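Stenness Resistance Bands – set of 11

I've been selling bands out of my little studio for a while and these are the ones I keep going back to. They're made for us by Pullent, and I use the same set at home for my own warm-ups (and on holiday, they squash down to nothing!).

You get 11 loops, from a very gentle one for shoulders and ankles right up to a thick one that helps with pull-ups. The heaviest gives up to 72 kg of pull, so please don't start there. Pick a band you can move slowly for a whole set, then go up when it gets easy.

I like them for squats, side steps and rows. Keep the band flat across your thighs – if it rolls, you've probably got it too high or it's too tight. Check for little nicks before each session and bin any that are torn.

Wipe with a damp cloth and store out of the sun. Comes with a drawstring bag and 2 door anchors. Contains latex.

Any questions, drop me a line or leave a comment.

Berhanu

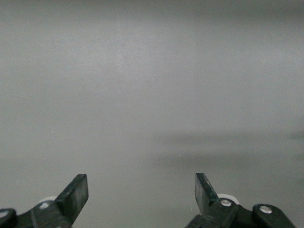

Şengül Karaca: Had mine a month now and the lightest one is brilliant for my stiff shoulder. Do you sell the thick one on its own?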